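Skisham Robotics Club, July session
Checklist for the arm bench and the simulation PCs, filled in before the student teams start
Checked by: Nuala Kavanagh
Start: 9 a.m.

Marks: OK, FIX (can run, repair this week), STOP (do not run until signed).

## A. Bench and power

- [x] Emergency stop button pressed and released on both arms. **OK**
- [x] Power strips off the floor, no daisy chains. **OK**
- [ ] Bench clamps tight. **FIX** -- left clamp on the Rafferty arm turns by hand. New pad needed, the old one has gone hard.
- [x] Tape line on floor visible. **OK** -- worn near the door but you can still follow it.
- [ ] Cables tied back from the elbow joint. **STOP** on the Rafferty arm. The camera cable catches at full reach. Retied at 9:20, checked through full travel, signed NK. Now **OK**.

## B. Arm settings

- [x] Speed limit set to 20 percent for the first run of the day. **OK**
- [x] Grip force at the low setting. **OK**
- [x] Home position reached without a bump. **OK**, both arms.
- [ ] Log book filled in from last session. **FIX** -- the Stivbridge team wrote their run times but left out who was on the stop button. That name has to be there every time.

## C. Simulation

Teams have to show a clean run in simulation before they get time on a real arm. The task this month is the cabinet: come up to the front, stop short, close the fingers, back away. A run is clean if the arm never touches the wood and the program ends by itself inside 2000 steps.

- [x] All PCs load the cabinet world. **OK** -- PC 11 takes longer than the others.
- [x] Collision warnings turned on. **OK**
- [ ] Wrist view saved with each run. **FIX** -- two teams saved only the room view. I can't judge finger spacing from that.
- [x] Stop key works while a program is running. **OK**, tried on every PC.
- [ ] Start pose matches the task sheet. **FIX** -- see comment. 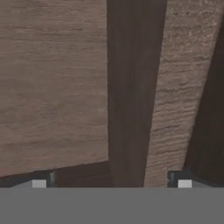 Start poses need to be copied from the task sheet by typing in the joint values, and a second student needs to read them back. Dragging the arm by eye is not close enough for a task where the stopping distance counts. When you check the wrist view, look at both fingers first. They should be open, with the two pale pads facing each other and a wide gap between them, and you should be able to tell which panel you are pointed at. With light and dark wood side by side and one panel running off on a slant, it is easy to pick the wrong edge to line up on. Write the name of the edge in your plan before you run anything. If two people on the team name different edges, go back to the room view and settle it there.

Further comments on the simulation work:

1. Don't judge distance from the wrist view alone. Print the distance value to the screen and keep it there during the run.
2. The wood pattern can be changed in the world file. Please don't. The Furnier team swapped theirs for plain white last month and then their edge finder failed on the standard one.
3. A run that hits the cabinet is still saved. Label it "contact" and keep it in the team folder.

## D. People

- [x] Safety glasses for everyone inside the tape. **OK** -- one pair scratched, thrown out.
- [x] Long hair tied back, no lanyards. **OK** after a reminder.
- [x] One student on the stop button, doing nothing else. **OK**
- [x] First aid kit full. **OK** -- almost out of small bandages, added to the order.

## E. Sign-off

Rafferty arm: cleared after the cable was retied. Clamp to be checked again between teams until the new pad is in.

Second arm: cleared.

Simulation PCs: cleared for practice. Stivbridge and Furnier need a new wrist view from the correct start pose before I sign their task sheets.

Next check before the afternoon group, same list, sections A and D only.

NK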